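Kirnham Trust, Household Tasks Strand
Progress report, second period
Prepared by Annelies Frei for the grants manager

Where we are

The short version is that we have spent most of this period on washing-up, laundry and table clearing, and I would not yet let any of it loose in the Altness day centre. The kitchen manager there asked me in May whether she could count on a machine for the lunch rush by the end of the grant. I told her no, and I would tell her the same today.

You asked in your last letter for a plain account of what works, so I have kept the good news and the bad news in the same sections. The Pichon summary that went round to the partners in spring was a good deal sunnier than the notes it was drawn from, and I have asked for it to be withdrawn from the shared folder.

Work on the tasks

We had a list of 39 chores at the start, put together from visits to Altness and from the stockroom staff at Wonham. We have cut it to 4 for the rest of the grant: clearing crockery into a tray, emptying the tray at the sink, folding tea towels, and putting packets back on a shelf. The Wonham people were sorry to lose price labels, which was their favourite, but labels need a steadier hand than anything we have.

Clearing crockery is furthest along. The people doing it with hand-held grippers are quick now. After a morning's practice they stop thinking about their wrists and just get on with it. The arm trained on their recordings is another matter. It copes with a bowl sitting squarely on its base. Tip the bowl, or let it lean against the rim of the tray, and the arm tends to push it along the table until someone steps in. At Altness the bowls come back tipped, stacked, full of spoons and with half a bread roll in them, so a demonstration with one clean bowl tells us very little about a lunch service.

I have asked the team to stop tidying up before each run. There was a habit of setting things straight first, which made the results look better and taught the arm nothing that it will need. The runs since then have been worse and I think more useful.

Tea towels are the weak spot. A person picks up a crumpled towel, finds a corner by feel and shakes it out without looking. The arm has to look, and a heap of cloth does not show it a corner. We have had folds that I would accept at home, though never two in a row on the same afternoon. I do not think more hours will fix this by themselves, and I have said so to Pichon, who believe they will.

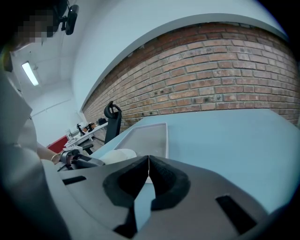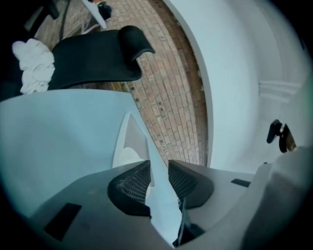 Work in the brick-walled room, one at the table with the tray and bowl; both views are from a hand-held gripper.

Recordings

The agreed total is 2,000 recordings over the life of the grant. We are on course for it, but I would ask you not to read too much into that. The number was chosen before any of us had done the work, and it rewards short, easy runs. A bowl moved from left to right counts the same as a full tray carried to the sink. If the Trust is willing, I would like to report by chore from now on and let the overall total drop out of the targets.

Sorting the recordings has taken longer than planned. Some have to be thrown out where the pads hide the thing being picked up at the moment that matters. Others are fine to look at but the person changed their mind halfway, put the bowl down and started again, and there is still an argument in the team over whether those help or harm. I lean towards keeping them. People do change their minds in kitchens.

The Wonham visit

We took the arm to Wonham on a Saturday, before opening, to try the shelf task in a real aisle. It put packets of rice back well enough. It was slow, and the shop manager remarked that her Saturday lad would have done the whole bay and swept up in the same time. Crisps were a failure: the bags slid, and the arm pressed harder, and you can guess the rest. We paid for the crisps out of the sundries line.

The staff were kind about it. One of them asked whether it could just hold the cage door open, and I have written that down, as it is a job someone there really does want done.

Money

Spending is within budget. Replacement finger pads have cost more than we allowed for, as they wear at the tips, and I have moved a little across from travel to cover this. The second arm has not been ordered. I would rather hold the money until the first one can empty a tray, and I would like your agreement to carry it into the next period.

What I would like from the Trust

A decision on reporting by chore, and on the second arm. I would also be glad if the wording on the Trust's web page could be changed. It says that machines "will soon be helping in kitchens across the region". We have 2 sites, one arm and no kitchen — I would be happier with a sentence that says we are finding out.

Next period

Trays with mixed crockery, every run untidied. Sink work starts once the splash cover is fitted. Towels carry on at half the hours. The Altness staff will be invited in to watch a full session, including the parts that go wrong, and their comments will be attached to the next report as they give them.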